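Minutes of the Second Reading

The school at Kivden kept its religious accommodation requests in a gray binder, and after the binder filled, in a second gray binder. Katherine Muñoz was responsible for both. Her title was Records and Scheduling. She had held it for nine years under two principals, and in that time the form had been revised once, to add a box for the student's middle name.

The form asked for the name of the observance, the dates, the hours of class missed, and the signature of a parent or guardian. It did not ask what the observance meant. Katherine considered this a strength of the form.

In November the district sent down a new version. It had a section titled Basis of Request, with six ruled lines under it, and a note that requests without a completed basis would be returned. The note was signed by the district office at Marulanda, with no name.

The first one she had to return belonged to a boy in the seventh grade. He had asked for the use of a room for twelve minutes after lunch, to pray. He had used the same room the year before on the old form. Under Basis of Request his father had written: He is Muslim.

She read it at 7:40 in the morning and again at 3:15. The guidance sheet gave samples of acceptable answers. All of them were at least three sentences long. One of them referred to Good Friday and ran to five.

She called the father. He drove for Grosov Freight and took the call from a loading area, with an engine running near him.

"It came back to me as incomplete," she said. "They want more on the basis."

"What more?"

"I think they want an explanation of the practice."

"You had him in that room all last year."

"Yes."

"Did something happen in the room?"

"No. It's a change in the form."

He asked whether the other families were writing explanations. She said that all families got the same form. He said that was a different question, and she agreed that it was. The engine stopped. He said he would write something that night.

What he wrote filled the six lines and continued on the back. He gave the five prayers by name, with the approximate time of each, and explained that the times moved with the sun, so that the early afternoon prayer fell inside the school day for most of the year. He described the washing. He gave the direction. In the last paragraph the handwriting changed to the boy's, smaller and more upright, and it said that he folded the mat himself and put the chairs back.

Katherine stamped it and sent it to Marulanda. She also pulled the binders.

She went through them over four evenings, after the buses had gone. The school had approved 155 requests since the first binder was opened. Of these, 92 were for Christian observances, mostly retreats and a spring mission trip to Dristby. The rest were divided among four other faiths and one family who wrote "private" in the space for the name of the observance and had been approved without comment. She entered each one in a table with the date received and the date approved. Then she made a second table, for requests received since the new form, with a column for the number of times each had been returned.
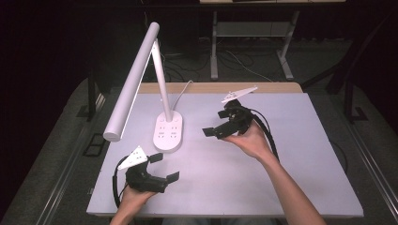 The second table was short. It had eleven rows. Seven of the requests had passed on first submission, and she copied out their Basis of Request sections in full. One said: Church. One said: Family goes every year. Another had been left blank, with a check mark beside the heading, as if the heading were a question.

She wrote a cover memo of one page. She did not use the word unfair. She stated that identical sections had been judged by different standards, listed the row numbers, and requested that the office tell her in writing which standard she was to apply. She signed it with her full name and title and kept a copy.

The approval for the boy's room came back in eight days. No reply to the memo came with it. She logged the approval, walked it down to the seventh grade hall herself, and found him at his locker.

"You can have the room starting tomorrow," she said.

"Did I write it wrong the first time?"

"No. The first one was complete."

He looked at the paper. "So why did it come back?"

She told him she had asked and was waiting for an answer. He wanted to know if she would tell him when it came. She said she would, and at her desk she wrote his name at the top of the next log page, with the date of the memo and a blank space beside it for the reply.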